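Keep the old office tower or just buy something new?
Skikwood Neighbors Forum > Home & Household

posted by femadow_pam, 21 March 2019
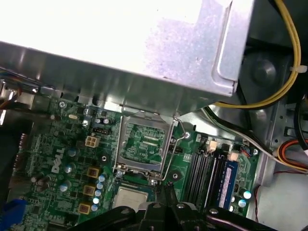 My husband and I have been going back and forth over money since New Year's, and the family computer is the latest battlefield. It's a secondhand Dell that came out of my office when they closed the Femadow branch, and it has been slow as molasses for at least a year. He wants to put a new one on the store card. I want to spend as little as humanly possible until August, when the car is paid off! With the cover off it doesn't look like a wreck to me, just a lot of silver metal and yellow wires held with a little zip tie, but what do I know. We use it for taxes, the kids' homework and the budget spreadsheet (my baby, don't judge).

So my question is really a household one. How do you all decide when to fix and when to replace? Is there a rule you follow, or do you just fight about it like we do?

reply by taheri_road_dave

My rule is the half rule. If the repair costs more than half of what a new one costs, I replace. Works for washers, mowers, everything. I just did it with our dryer - the part was $60 and a new dryer was way over that, so I fixed it. Took me one evening and a lot of swearing.

reply by knitwit22

The half rule is fine for dryers but I don't buy it for computers, Dave. A fixed dryer dries clothes the same as a new one. A fixed old computer is still an old computer. And half of WHAT new one? My brother-in-law thinks a new one means the fancy kind, and I think it means whatever is on the clearance shelf.

reply by taheri_road_dave

Fair, but she's doing a spreadsheet and homework. She isn't launching rockets.

reply by Parviz Azimi

I'd take the card off the table first. We put a sofa and a TV on a store card when we moved here and it took us four years to get rid of it, because we kept adding "just one thing." The sofa was gone before the debt was. Whatever you pick, pay cash.

For the slowness, ask somebody about a solid state drive. My daughter Stella put a small one in hers, 128 gigs, and it was a different machine after that. Back up your spreadsheet before anyone touches it though!

reply by femadow_pam

Parviz, I read the sofa part out loud at dinner and got a very long silence, so thank you for that, I think. We have a store card with a balance already. It's from the patio set.

reply by knitwit22

Not to pile on, but I disagree about cash only. We do the zero percent deals and pay them off early, and it has never bitten us. You have to be strict about it. I have the due dates taped inside the cupboard door next to the coffee.

reply by Parviz Azimi

You are more organized than we were. I would have lost the tape.

reply by femadow_pam

Ok, where we landed for now: we put $22 a week in an envelope, the card stays in the drawer, and I'm asking the repair place on Main what a drive would run. If it's under half of a plain new one (hi Dave) we do that. He still thinks I'm being cheap. He's also the one who wanted the patio set, so.

reply by taheri_road_dave

Get the price in writing, and ask if it includes moving your files over. Mine didn't.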